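The Club Is Back (and So Is Laur)

Last updated: October

So the robotics club at Wamville started up again, and I signed up for a second year even though I told everybody last spring that I was done. I lasted one whole summer. Then Ilze Kivi sent me the rules for the Weluma meet, I read them on my phone in a parking lot, and by the time I got home I was already arguing with her about fingertips.

The task this year is tool handling. Your arm has to pick a tool off its holder, turn it the way the card says, hold it steady, and put it back. No cutting, no welding, nothing flashy. It sounds so easy! You pick up a hammer every day without thinking (OK, maybe not a hammer). But your hand is doing a million small fixes the whole time, and our arm does exactly none of them unless one of us writes the code for it.

Our arm is called Laur, by the way. I wasn't there for the naming and I've heard two different stories, so I'm leaving it at that.

For practice tools we went with whatever has an annoying shape, and the soldering iron won by a mile. Round handle, heavier in places you don't expect, and a fat finned collar right where the handle stops and the metal starts. It stays unplugged, that's rule one on our list and Ms. Tamošiūnaitė reads it out loud every single session whether we need it or not. With a round handle, the fingers can close perfectly and the thing can still swing. We spent a whole evening just on where to grab it. 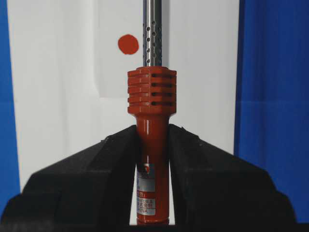
Folke Lundgren was sure the answer was to grip low, close to the end, so you'd have lots of room. I wanted to go up high, under the collar, and let the wide part work as a stop. We did what we always do and made a table in the shared notebook. One row per try, a column for grip height, a column for whether it moved, and a column called "comments" that is mostly Folke drawing angry faces.

I'd love to tell you I won. What we have so far is that high is better when the tool points straight up and low is better when you need to tip it sideways, and the Weluma card can ask for either one. So now the plan is to do both, which means twice the code, and guess who said she'd write it.

A few things I wish I'd written down last year, in case you're in a club too and you're just starting:

Log everything from day one. We're on try 289 as I write this and I can look up any of them. Last year I had a folder of videos with names like "good one" and "good one again" and I still can't tell you what was good about them.

Change one thing at a time. I know, I know. But when it's late and you want to go home you start changing the speed AND the grip force AND the height, and then it works, and you have no clue why.

Label your cables. Both ends! Indrek Rebane pulled the wrong plug in our second session and we lost an hour of setup, and he brought donuts the next time, so it worked out fine for me personally.

Back to the grip stuff. The camera at the wrist is what I'm working on most. It rides along with the gripper, so it gets the tool up close with a finger on each side, and I'm trying to get the code to find the handle and work out how far it leans. The color part went fast. A red-orange handle between two black fingers is about as friendly as it gets, and I had a decent outline after one evening. The lean is harder. If the handle has a shiny stripe down one side, my outline likes to grab the stripe and treat it as the edge, and then the lean comes out wrong and Laur tries to fix a problem that isn't there. 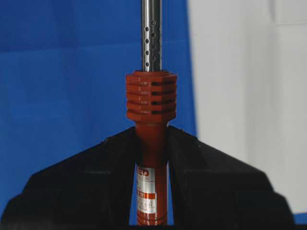
Aivar Liepiņa, who was in the club before me and still answers messages at weird hours, told me to forget the edges and use the collar. It's wider than everything around it and the ribs run straight across, so if the ribs are level the tool is upright. I was kind of mad that I hadn't thought of it. I've saved 2291 stills to test with now, and the rib trick holds up on the upright ones. The sideways ones I haven't touched yet – that's next week's headache.

Lighting is the other thing. In our corner I can get it nice and even, but the meet is in the Finetti gym, and last year that place had sun pouring in on one side until late in the afternoon. Ilze wants us to practice with a desk lamp shoved right up next to the tool, just to be mean to ourselves. I think she's right. 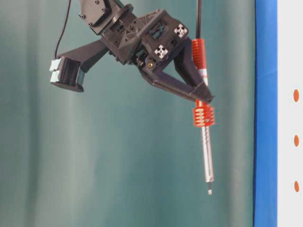 Fingertips are what Ilze and I were fighting about back in that parking lot, so let me finish that one. I wanted smooth tips, since a flat face is easy to print and easy to clean. She wanted texture. Look at the pad on the long finger on the left, with all those fine ridges running up and down it, and the black cable looping around to the back. She got her texture! The ridges go the same way as the tool hangs, and my worry is that a heavy tool could slide right along them, like a sled in a track. Ilze says the rubbery feel matters more than the direction. We've got 18 tries planned with each kind of tip, same tool, same height, same speed (see above, I do listen to my own advice sometimes), and whoever loses has to sweep up after printing until the meet.

We also have a real schedule this time. Three sessions left before we have to send in our design notes, and the notes need drawings, and Folke can draw things other than angry faces, so he's on that. Indrek is doing the parts list. I have the camera section, plus the two grips, plus I told Ms. Tamošiūnaitė I'd write the page on safety because I can pretty much recite it by now.

If any of you have done a tool task at a meet before, please tell me how you dealt with the put-it-back part. Ours gets the tool down close to the holder and then lets go a tiny bit too early, and it rattles, and I wince every time. I've tried slowing it way down for the last stretch and it helps some. I'd take any ideas at all, even weird ones.

OK, I have to go charge my laptop. More after the fingertip tries.

3 comments | Share this post

Contact | Copyright, all rights reserved | Back to top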